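In the Writers' Room of Dralis
February 6, 2022

The animated series Dralis closed its second season in December with an episode that contained almost no dialogue for its first half. According to its creator and head writer, Oranuch Thaweesak, the script for that half ran to more pages than any other the staff has produced.

"People assume that silence is a saving," Thaweesak said. "Every look has to be written down. If the page says only that the captain is sad, the board artists will draw six different kinds of sad, and all of them will be good, and we will have no episode."

Thaweesak spoke with the Institute's Oral History of Animation program over two sessions. She was joined for the second by story editor Kenta Takagi and by supervising director Aldana Figueroa. The conversation is presented here in edited form.

Dralis follows the crew of a mail barge that serves the outer canals of Drosthorpe, a flooded city in which every household is entitled by law to one delivery a year. The premise came from an unfinished stage play that Thaweesak wrote as a student. The play had three characters and a single setting. The series has a regular cast of nine, and its reference guide currently lists 705 named residents of the city, most of whom have appeared once.

Takagi maintains that guide. He joined the staff midway through the first season, after the writers found that they had given the same lock keeper two different mothers. "It was a small error, and we received a great many letters," he said. "I was hired to read the letters. After a month I was asked to stay and prevent them."

He described the guide as a working document and said that the writers are free to overrule it. The mothers were eventually reconciled in the episode "Lui," named for the older of the two, in which the lock keeper learns that she was raised under a borrowed name. Takagi considers it the best script of the season. Thaweesak said that she agrees, and that she would have preferred to arrive at it some other way.

The character of Peltov, the barge's pilot, occupied much of the first session. Peltov was planned as a villain and was to leave the series after four episodes. His voice is provided by Zlatko Vlachou, a stage actor who had not worked in animation before.

"Zlatko read the part as if Peltov were tired," Thaweesak said. "We had written him as angry. I went home and changed the next script, then the one after that. By the end of the week there was no villain in the show at all, and I had to telephone the network and tell them."

The network's response, as she recalled it, was cautious. A revised outline was requested and delivered, and Peltov remained. The role of antagonist passed to the Office of Tariffs, which is heard through speaking tubes and has never been shown. Asked whether the Office would appear in the third season, Thaweesak declined to answer. Takagi said that there is an entry for it in the guide and that the entry is blank.

Figueroa directed the half-silent finale, "The 967 Steps." The title refers to the staircase that Peltov climbs to return an undelivered letter. She said that the staff discussed at length whether the climb should be shown in full.

"The first version of the board had over 1,000 drawings for the stairs alone," she said. "I liked it very much. It was also eleven minutes of a man's back. We kept the landings, because on each landing somebody opens a door, and that is where the story is."

The doors gave the writers an opportunity to bring back characters from earlier episodes. Figueroa asked that none of them speak. Several of the voice actors attended the recording session regardless and contributed breathing, coughing, and in one case humming. The melody is a lullaby first heard in the pilot, arranged by the series composer, Diệp Đỗ.

Đỗ did not take part in the interview but supplied written answers to a short set of questions. The lullaby, Đỗ wrote, was composed in a single afternoon and was intended as a placeholder. It has since been used in fourteen episodes at different speeds. In the finale it is played so slowly that most viewers do not recognize it until the last landing.

Both Thaweesak and Figueroa spoke about the effect of online discussion on their work. Thaweesak does not read it while a season is being written. Figueroa does, and keeps a list of predictions that she believes are better than the scripts. She would not say how many are on it.

"They notice things in the backgrounds that my own department has forgotten," she said. "There is a blue bicycle in the pilot that was left in by mistake. It is now a matter of serious study."

Takagi confirmed that the bicycle has an entry.

Production of the third season is under way. Thaweesak described it as a season about the city above the waterline, with less time spent on the barge and more in the upper districts that the crew has served without entering. Two new writers have joined the room. Scripts for the first five episodes are complete, and a sixth has been set aside.

"It was a funny script, and it belonged to some other show," Thaweesak said. "We read it aloud at lunch, we laughed, and we put it in the drawer. I expect we will steal from it."

Vlachou will return as Peltov. Thaweesak said that he has asked for fewer stairs.

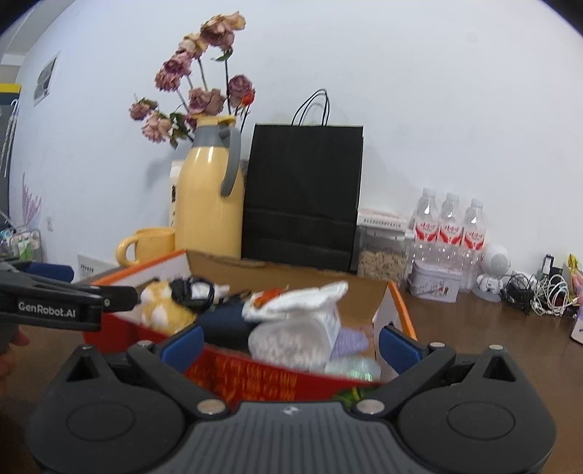
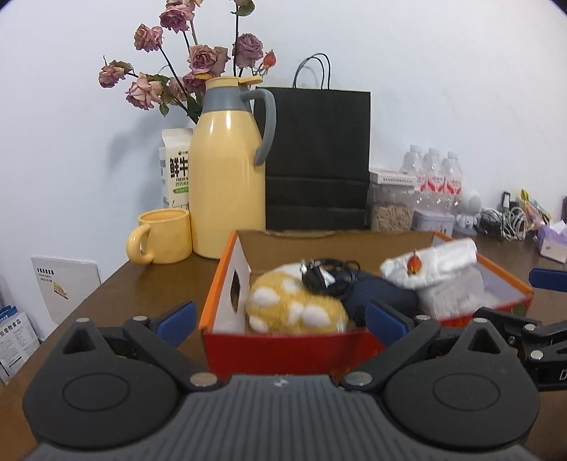
Both views: open cardboard box on a brown table, with hand-held grippers.

The full recordings of both sessions, with a transcript and Đỗ's written answers, may be consulted in the Institute's reading room by appointment. Requests to quote from the transcript should be made in writing to the Oral History of Animation program.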